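Collecting string demonstrations at Zunetano
6 Apr 2022

Masanobu Kaneko runs data collection for the two-arm cell at Zunetano. The current task set, Havurow, covers soft linear objects: strings that have to be separated and put into a divided tray. We spoke after the first batch had been handed to the training group.

"Rigid parts were easy to specify," Kaneko said. "With string you can't write down a start pose. You drop it and record whatever you get."

The batch holds 131 accepted episodes. Each is teleoperated, with both arms logged at 30 Hz alongside the wrist cameras and one fixed view. An operator has two minutes per episode. Past that, the attempt is stored under a separate label and left out of training.

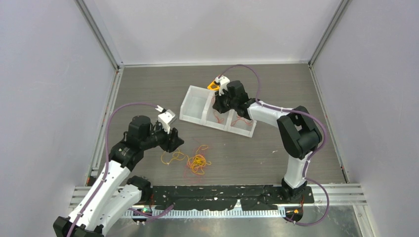 Kaneko considers mixed colors the harder condition. "If yellow and red are tangled, the operator has to decide which strand to hold and which to pull. Two operators will choose differently. We keep both."

Operators at first worked almost entirely with the right arm. The protocol now asks for a holding grasp with the left before any strand is lifted. Around 24 early episodes were recorded again under the new rule.

Asked about resets, he said they take longer than the demonstrations. "You pick up the strings, drop them, check the tray angle is different from last time. It's slow and I don't want it faster, or people start laying the string out neatly."

The next batch, planned for November, will add thicker cord. Noguchi, the labeling tool, still needs a field for partial separations.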